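The woman who makes the fruit bowls

3/25/18

She asked me not to print her name, because her sister also sells at the Mostgate market and the customers mix them up already. So in this text she is only the owner of Nosavero, a small workshop in Tunstall which prepares baskets of artificial fruit and vegetables for shop windows, show flats and theatre tables.

We met in the back room on a rainy morning. She gave me tea and continued to sort a box of lemons while she talked.

"People think it is easy," she said. "You buy plastic fruit, you put it in a basket, finished. Then they do it at home and it looks like a dentist's waiting room."

She started nine years ago, after she lost a job in a curtain shop. The first order was for a furniture seller called Nokis, who wanted two bowls for a dining table in the window. She delivered them by bus, on her knees. Last year the workshop sent out 661 baskets, and she keeps the number written on the wall above the kettle.

I asked her where she begins. With the basket, she said, always, and it must be empty for a while on a white table before she decides anything. She prefers pale cane and shallow shapes. A deep basket eats the fruit, in her words, and you pay for pieces at the bottom which no customer will ever see.

"An open rim is good also," she said. "The light goes through it and the basket is not so heavy for the eye. But then I don't fill until the rim. I leave it free."

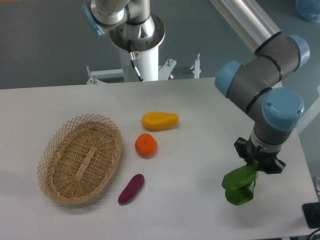
After the basket comes the colour. She puts the pieces beside it first and looks at them together, and only later inside. Yellow and orange are friendly with each other, but she finds them too sweet alone, so she likes to have one dark thing near them. A purple sweet potato is her favourite for this. "It is not a beautiful vegetable," she told me, "but it makes the papaya more yellow."

And the green? Here she became more serious. Leaves are the most difficult part, because cheap leaves shine and everybody notices. She puts them in at different moments, depending on the basket — sometimes under the fruit, sometimes at the side, so that they hang a little over the edge. She has thrown away whole boxes of lettuce.

Her stock list has 3,953 pieces now, and she admits that 124 of them are pears. It was a mistake in the order form. She is using them slowly.

I wanted to know if she has such a basket at home. She laughed and said no, at home she has real tangerines, and her son eats them before they can be arranged. But she looks at them when she comes from the shop. The real skin has small holes, and the good copies have them too. The stem spot is also important for her. A tangerine without it looks to her like a ball.

In May the workshop will move to a bigger room on the same street, with a window to the north. She is worried about the shelves, which were built for this wall and will not fit the other one.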